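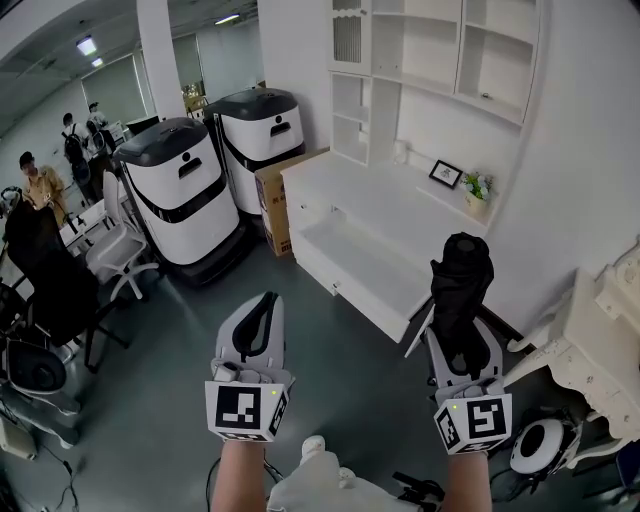 A black umbrella, folded. Fiction for a wet March.

The Divgate Umbrella

A short story about a borrowed umbrella, a long bus ride and a pot of plum jam. First read aloud at the Terkier Library story evening, and printed now with a few changes to the middle, where the audience got lost.

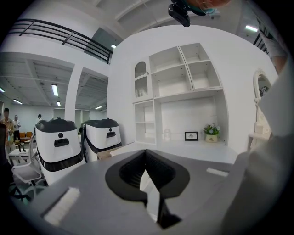

Paula Costache
Fiction Editor
Mar 11, 2021

The umbrella had been in Irina Tănase's hall for nineteen years when she decided to take it back.

It wasn't hers and had never been hers. It belonged to Horațiu Roman, who had pressed it into her hand outside the tax office in Divgate on an afternoon when the gutters were running over, and who had then walked off bareheaded up the hill with his newspaper going to porridge on top of his head. "Bring it back whenever you like!" he had shouted, and she had shouted that she would bring it on the way to work in the morning. She had fully meant to. But in the morning there was a telephone call from her sister, and by the end of that week she was living in Clekeck, in the flat over the baker's, with two suitcases and the umbrella.

She had used it, of course. You can't keep an umbrella in a hall for nineteen years and stand there getting soaked out of principle. It had been to two christenings and a great many funerals (Clekeck was an elderly sort of town) and it had once been shut in the door of a taxi and dragged half the length of the market street, after which it never opened without a small cough.

"You could post it," said Raluca from the bakery, when Irina came down for her rolls and explained where she was off to in her good coat.

"You can't post an umbrella."

"People post all sorts. My cousin posted a lampshade."

"And how did it arrive?"

Raluca thought about this while she twisted up the corners of the bag. "Flat," she said, and put in an extra roll for the journey.

The Divgate bus was the 40, as it always had been, and it still went the whole way round by the reservoir as though it had nothing better to do. Irina took the seat behind the driver, with her handbag on her knees and a pot of plum jam inside the handbag and the umbrella upright between her shoes. She had thought she might rehearse something. She had got as far as "Good afternoon, I don't suppose you'll remember me," and had spent the next several miles disliking it. It sounded like somebody selling windows.

What she remembered of Horațiu Roman would not have filled a postcard. He had sat two desks along from her for the best part of a winter. He sharpened everybody's pencils on a Friday without being asked, hers included, and laid them across the blotter with the points all facing the same way. He ate his sandwiches on the stairs. Once, when she had added up a column wrong four times running and was very near to tears over it, he had leaned across and said, "It's 3146, I did it while you were swearing," and gone back to his own papers without another word.

The rain began at the reservoir. It came over the water in a long grey sheet, and the driver put the wipers on and said, to the bus at large, that he'd known it, his knee had told him at breakfast.

Divgate had moved things about. The tax office was a place for carpets now, and the fountain had gone from the square, or else she had the wrong square. She put up the umbrella, which coughed, and climbed the hill, stopping twice to admire the view and get her breath, and at the top there was Ciobanu Street with its lime trees, just where she had left it. Number 165 had a green door. She had no idea whether it had been green before, never having seen it. She had only copied the address out of the telephone book, years ago, on to the back of a receipt.

A young man opened it with a tea towel over his shoulder.

"I'm looking for Mr Roman," said Irina, and then, all in a rush, since she could see he was about to be kind to her, "I've brought his umbrella back, I'm afraid I'm rather late with it."

The young man looked at the umbrella, and at her, and then up at the rain, which was coming down hard enough to bounce.

"He's at the allotment," he said. "He'll be in the shed, he won't come home in this. I'm Marius, I'm the lodger. Did he lend you that? He never lends anybody anything. He made me sign for a saucepan."

"He lent it to me," said Irina.

"Well, I never." He shifted the tea towel to his other shoulder. "You could leave it with me, if you like, and I'll see he gets it. Or you could wait, there's soup. Or it's down to the end, through the gate, and it's the shed with the blue water butt, only you'll get your shoes in a state."

Irina looked at her shoes, which were her good ones, and thought about the soup, which smelt of lovage and was plainly very nice soup. Then she opened her handbag and made sure of the jam.

"Does he still do the pencils?" she asked.

"All over the house," said Marius. "Points to the window."

She thanked him and went back down the path. At the gate the wind got under the umbrella and tried to turn it inside out, and she had to take hold with both hands and speak to it quite sharply before it would come along. The lane was all puddles. Past the last of the lime trees she could make out the blue water butt, and a shed with its door propped open, and a pair of boots sticking out of it, crossed at the ankle.

"Good afternoon," she called, while she was still much too far away to be heard.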